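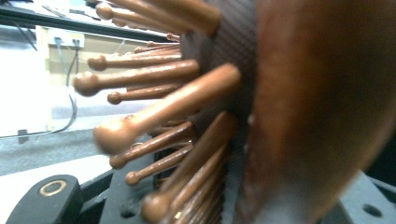
So I finally quit washing my hair every day! My cousin Trudy has been after me since April, and I kept telling her my scalp was special (it isn't). The first 12 days were rough, I won't lie - I wore a hat to the bakery in Purkedville twice and to my dentist once.

Now I wash every third day and brush for a couple of minutes before bed, starting at the ends and working up. Begoña at the salon says to do 100 strokes like her grandma did, but my arm gives out way before that. I've also switched to cooler water, which I hate.

Next up is skipping the blow dryer for a month. If anybody has tips for bangs that dry sideways, please leave them in the comments!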